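Stage de conduite préventive : ce que j'en ai gardé

6/1/26

J'ai repris la route pour le travail en février dernier, après des années à ne conduire que le week-end. Mon employeur, Vidal, m'a confié la tournée entre Vostville et le dépôt, avec une camionnette plus longue que tout ce que j'avais eu entre les mains. Au bout de quelques semaines j'avais déjà éraflé une portière contre un poteau. On m'a donc inscrite à un stage de conduite préventive chez Grustutis.

La formation durait 2 jours et coûtait 400 euros, pris en charge. Le premier matin se passe en salle : distances d'arrêt, fatigue, téléphone, charge mal répartie. J'ai trouvé ça long. La partie sur les pneus m'a quand même servi, je ne vérifiais la pression que quand le voyant s'allumait. Depuis je la contrôle à froid, avant chaque grande tournée.

L'après-midi, on roule. La formatrice, Macarena Ortuño, parle peu. Elle note, et elle commente une fois le véhicule arrêté. Ma principale faute tenait au regard : je fixais la voiture de devant au lieu de chercher plus loin. Elle m'a fait annoncer à voix haute tout ce qui pouvait poser problème – un bus qui met son clignotant, un portail ouvert, un vélo derrière une file de voitures garées. C'est fatigant et on se sent un peu bête, mais je freine beaucoup moins depuis.

Le deuxième jour était consacré aux manœuvres. Marche arrière aux rétroviseurs, demi-tour dans une cour étroite, mise à quai. La consigne est simple : en cas de doute, on s'arrête, on descend et on regarde. Je ne le faisais pas par peur de gêner les autres. Je le fais maintenant, et les gens attendent très bien.

Reste la question du suivi. Vidal a installé l'application Kedetti dans les camionnettes, qui attribue une note selon les freinages et les virages. Je m'en méfie un peu. Un freinage sec pour éviter un piéton compte comme une faute, et la note ne dit rien du regard ni de l'anticipation. Je préférerais une heure par an avec quelqu'un à côté de moi.
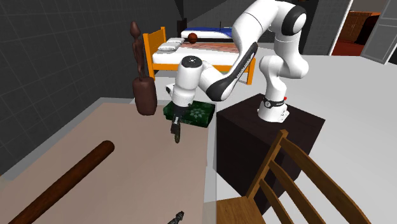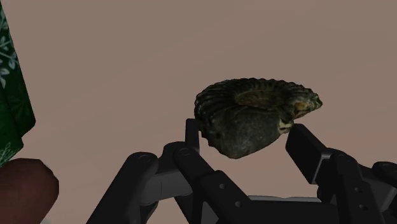
Lucía Marín : Même application chez nous, et même réserve. On a fini par obtenir que chaque freinage signalé puisse être commenté par le conducteur avant que le chef de parc le voie. Demandez si c'est possible chez vous, l'option existe dans notre version mais elle était désactivée au départ. Pour la marche arrière, je descends aussi, surtout dans les cours que je ne connais pas.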